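Household and Small Office Records
Handout 4: Deciding what to keep
Workbridge evening course, Grenside. Tutor: Chaiwat Rungrueang

Last session ended with a long argument over gas bills, which I enjoyed more than some of you did. These notes cover what we got through and the part we skipped while people were arguing.

1. Filing is a guess about the future

Every time you put a piece of paper away, you are betting that somebody will want it again, and that the somebody will look where you put it. Most of us lose on both counts. I once kept every receipt from a kitchen refit in date order, and when the tap failed I couldn't remember the date.

So before you name a folder, ask what you will be annoyed about when you go looking. You won't be thinking "March". You'll be thinking "tap". File under tap.

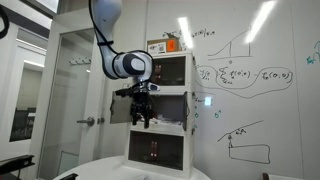 The same goes for the word "Miscellaneous", which is where paper goes to retire. If you must have such a folder, give it a size limit and empty it when it gets there. The same treatment should be given to "Important", "To sort" and, as one of you confessed, "Important to sort".

2. Three kinds of paper

Live paper is anything still waiting for an action: a bill to pay, a form to sign, a letter you are pretending not to have opened. It belongs where you will trip over it.

Resting paper has been dealt with but might be asked for. Insurance, guarantees, the tenancy agreement, anything from a tax office. It can live further away, and it should have a date on it for when it may be thrown out. Write the date on the day you file it. You will never be in a better mood for it.

Dead paper is everything else. People find this category upsetting. The Pongsiri exercise (sheet 2 in your pack) had 163 items from one hallway cupboard, and by my marking 40 of them deserved to stay. The class average was a good deal more generous. Two tables kept the takeaway menus.

3. The case of Cestora

Cestora was a small upholstery firm with one office and a very loyal bookkeeper. When she retired, the firm inherited 2,378 sheets filed by what she called "who was difficult". It was a perfectly good system. She could lay her hands on any invoice in under a minute, and her replacement couldn't find the lease.

Read the case (sheet 3) and note down which parts of her system you would keep. Please don't answer "none". Her list of difficult customers was, on inspection, very accurate.

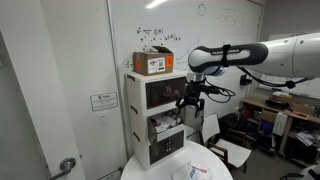

One thing to take from Cestora is that a filing system needs an index if more than one person will ever use it. The index can be a single page taped inside a door. It should say what the headings are, what goes under each, and who last changed it. If it runs to a second page, you have too many headings.

4. Labels

Use nouns. "Car", "Boiler", "School". Avoid verbs, feelings and the names of relatives you may fall out with. Write large enough to read without your glasses, as your glasses will be in the other room with the live paper.

Colour coding: fine, if you enjoy it. Keep to a few colours and write down what they mean. Green was "money" in one of last year's projects until December, when it became "garden", and the author has been paying for compost ever since.

For next time

Read sheet 3 and bring your notes on it.
Bring one folder from home that embarrasses you. You needn't show anyone the contents.
Draft an index for it, one side of paper.
The written task is 2,000 words maximum, due 30 May 2024. Please put your name on it. Under the circumstances I feel I shouldn't have to ask.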